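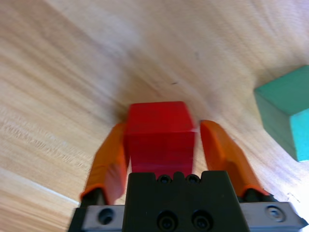 Ginette Barbier asked at the last planning meeting why we should pay for spare fingers before we have worn out the first ones, and her question has changed the order of our budget for this year.

The first version of the budget had one line for the gripper and nothing for the parts which wear. The orange fingers are the parts that touch every block, and we did not know how long a pair would stay good. Shirley Whiteley has now asked three suppliers for prices. Eltis sells the fingers only in sets of 14, with a delivery time of 48 days. Chauvin sells single pairs, but each pair costs more and the screws are not included. Jullel has not yet answered.

We have decided to take one set from Eltis, at 478 euros, and to place the order before the end of this month. The second arm will wait until June. Its price from Nistalov is still 2,115 euros without the mounting plate, and the offer does not say who pays for the transport. I have written to them twice on this point.

Ginette was of the opinion that we could delay the second arm even longer and use the money for a better table and better light. Shirley does not agree. She thinks that two groups cannot share one arm when both want to do the block exercises in the same afternoon, and that the booking list already shows this. Both opinions will be written in the budget paper, so that the members can read them before they vote.

If your group needs other objects than the coloured blocks, please tell Shirley the size and the weight. The opening of the gripper is limited, and wider fingers would be a separate order with a separate price. Requests which come after the order is sent will go to the June list.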